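Tellico gripper comparison

The Tellico comparison is a simulated benchmark for parallel-jaw grippers, maintained by Declan Hennessy and Bernadette Scanlon. Each gripper model is mounted on the same Franka Emika arm and makes 300 grasp attempts on household cleaning items, among them a spray bottle, a can and a dustpan. Object poses are reset after every attempt.
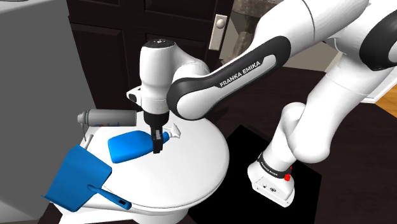

Malachy Costello has objected that 300 attempts say little about narrow fingers on tapered bottles, and that contact friction should be varied before any two grippers are ranked.

Release 12 added a friction sweep of 20 values. Scores from earlier releases are listed separately. The Clollik controller is the default; Duggan is supported for joint-space control only.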